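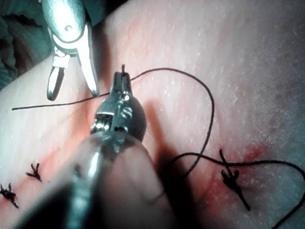
Equipment and budgets

Sun 16 February

A thread on what we have learned while planning to buy a second suturing robot setup for the training lab at Daltholm. Mostly money and floor space, not much surgery.

The quote for the arms was the easy part. Two arms, console, one year of cover. It came back in a week and there was little to argue over. Everything after that took far longer.

Needle drivers first. They wear, and suturing is hard on them because you are gripping fine metal with fine metal all day. We had put them under "accessories" in the first draft. They now have their own line, and it is the line I check most often.

Ask every supplier how many uses an instrument is rated for, and what happens when you reach the limit. Sturnia's will run on with a warning. Qiu's stop. Both are fair enough but they make very different budgets.

We are asking for 4 spare drivers in the first order. I wanted more. Finance wanted none.

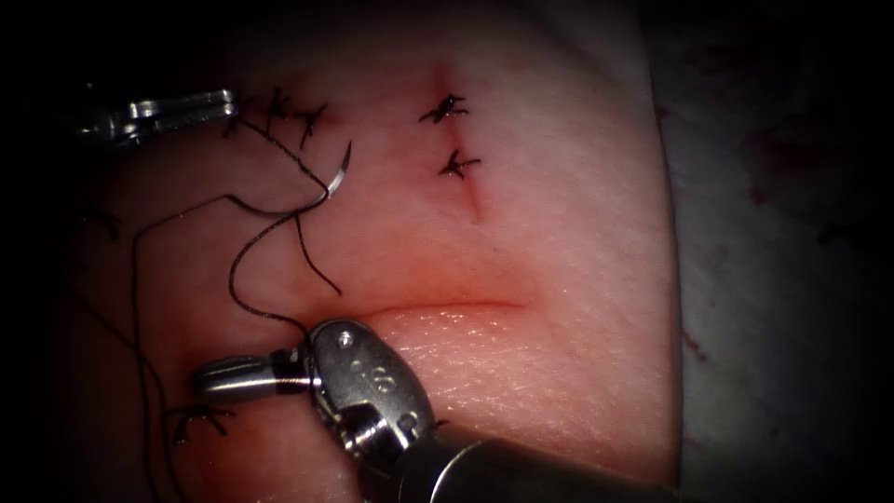

Posted by Lihua Feng

Pads next. One pad can take several cuts in different directions, so you get more than one exercise out of it before it goes in the bin. Work out your cost per exercise and leave cost per pad alone. Ours looked much better once we did that.

Thread: we have been getting through it faster than planned. Beginners leave long tails and waste a lot. I have put 354 packs in for the year and I expect to be told it is too many.

Drapes, fake blood, cleaning stuff. Small sums, but they come out of a different budget here and someone has to sign for them. Find out who before you order.

Floor space. The brochure footprint for the arms leaves out the room you need to walk behind them. Tape it out on the floor. We lost a storage cupboard this way.

Power and network: get Estates in early. We needed a new socket run and the wait for that was longer than the delivery time for the robot.

Service contract. We had three offers and they were hard to compare. Fivdale include travel, the others bill it. Put them all in one sheet with the same headings and go back to the supplier for every blank cell.

Training time is a cost too. If a tutor is at the console, they are not teaching elsewhere. I have put in 70 hours for the first term.

Someone asked about second-hand. We looked. The arms were fine on price, but we could not get a firm answer on how long instruments would be sold for that model, so we left it.

Bid goes in at the end of the month, decision in May. If it is a yes I will post the full list of headings. Happy to send the blank sheet now if you are doing the same job, just message me.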